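The instruments are the part of the budget I got wrong. I had put down 3,000 for the year, and the quote from Leltola came back at 3,202 before shipping. Needle drivers wear out, and we run two arms.
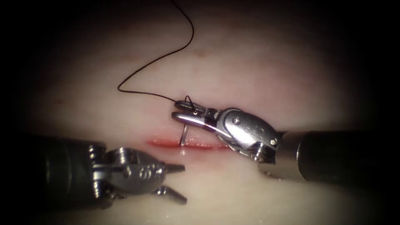

Pads are the other line. Anca Bălan wants 272 of them ordered before December — I would start with 69 and see how fast the suturing runs use them up. Thread and needles go on a separate order. I still need Ming-te Chang to sign off on the spare pair.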